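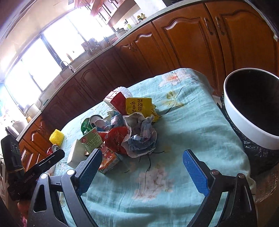 Hamish Sheehan
1/16/20

Been reading poems by soldiers' families this winter, mostly from the Second World War, mostly never printed outside a parish newsletter. A few notes as I go. It'll be a longish thread.

The one I keep going back to is a booklet called Semidside. 36 pages, stapled, no publisher's name. The author signs as Tuominen, no first name given. The last poem mentions a ration book, so I'd put it at 1946 or 47.

There are 79 poems in it, which means they're short. Most are four or six lines. Several are only a couplet with a place name over the top.

She (I think she, from the poem about her wedding shoes) hardly mentions fighting. She writes about trains. Who got on, who was on the platform, how long it stood at the signal.

From "Tundau Halt":
"The guard walked down and shut the doors.
I counted them. He went in yours."
Plain as you like, and I had to put it down for a bit.

Compare the poems the newspapers were printing at the time. Lots of dawns and swords. She has one sword in the whole booklet and it's on a pub sign.

On form: she rhymes nearly everything, but the rhymes get looser after the poem called "Telegram Boy". Before it they're full rhymes. After it you get door/far, bread/road. I can't prove she meant it. I think she did.

Someone asked whether "Telegram Boy" is about her own telegram. It doesn't say. The boy leans his bike on next door's wall and the poem stops there.

The next poem is about blacking a grate.

Second booklet now, a different writer. Ziduner, "Letters Not Sent". Bigger thing altogether, 428 lines in one poem, written as a man home from a prison camp talking to his brother.

I find it harder going. He's read a lot of Eliot and it shows in the first half. Then he gets to the allotment section and it all settles down. Beans, twine, a broken cold frame, his brother's handwriting on the seed labels.

The allotment section runs to about 8 pages and could stand alone. If anyone ever reprints it, start there.

What the two have in common is that neither of them has much to say about peace as an idea. The word is in Tuominen once, in a list of things the wireless said. Ziduner has it as the name of a rose, and it has greenfly.

I used to think of the home poems as a softer kind of war poetry. I don't now. "Tundau Halt" is as hard as anything I know from the trenches.

A correction to the post about dates. The ration book doesn't settle it, as rationing went on into the fifties. The paper and the price on the back (sixpence) are a bit more help but not much. Call it late forties.

Both booklets came out of the same box at a library sale. No names inside the covers. Semidside has a bus timetable tucked into it for a route I can't trace.

I'm giving a short talk on these in March and will put the reading list up here once it's typed. If you have anything else by Tuominen, or know where Tundau Halt was, please reply or message me.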